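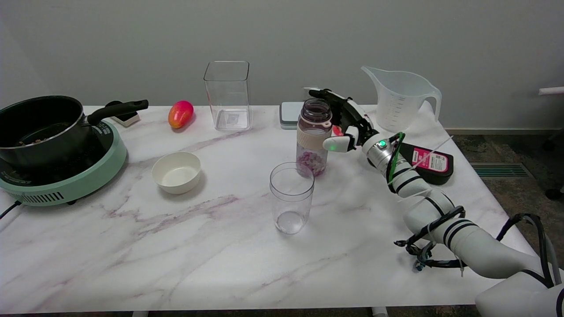 I run the staff kitchen at Isine, where we make lunch for up to 20 people, and I have now had the Kolance arm at my elbow since July, so I feel I can give it a fair write-up. I came to it as a cook with no great love of gadgets (my potato peeler is older than my assistant!) and I expected to be cross with it by teatime. What won me over was the fetching and holding. The chopped onion lives in a clear bottle with a beige sleeve round its middle, and with the fingers right up against it like that I can be at the sink with my back turned, perfectly content.

It has changed our mornings more than I thought it would. Efthymia Triantafyllou, who used to do all the measuring out, now plans the menus with me and looks after the arm, and she'll tell you she misses the chatter over the chopping board. So do I, a bit. We've put a proper tea break back in to make up for it, and her wrists are much happier.

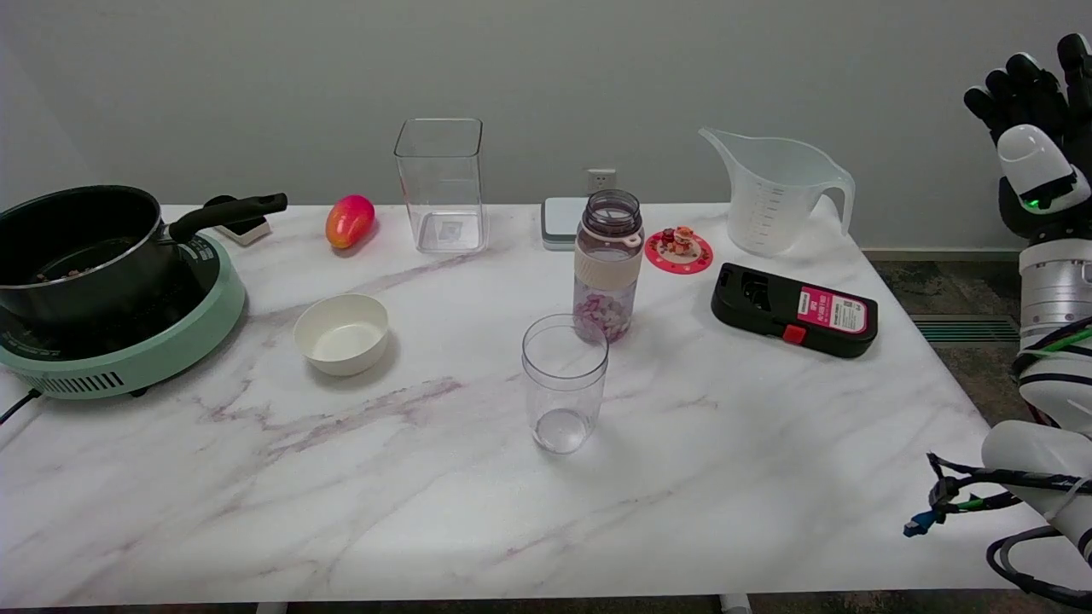 The prep table, with the saucepan on the green induction hob and the jug over on the right.

Now for the grumbles. It is slow with anything small, the cables want tidying every evening, and you do have to set the table out with care or you'll spend half the morning shuffling cups about. Ours cost £1,470 a month on hire from Karras, and Wetico quoted £1,226 without training. Pay for the training, please, and send everyone who works in the kitchen on it. Four stars from me, and we've kept it on for the winter.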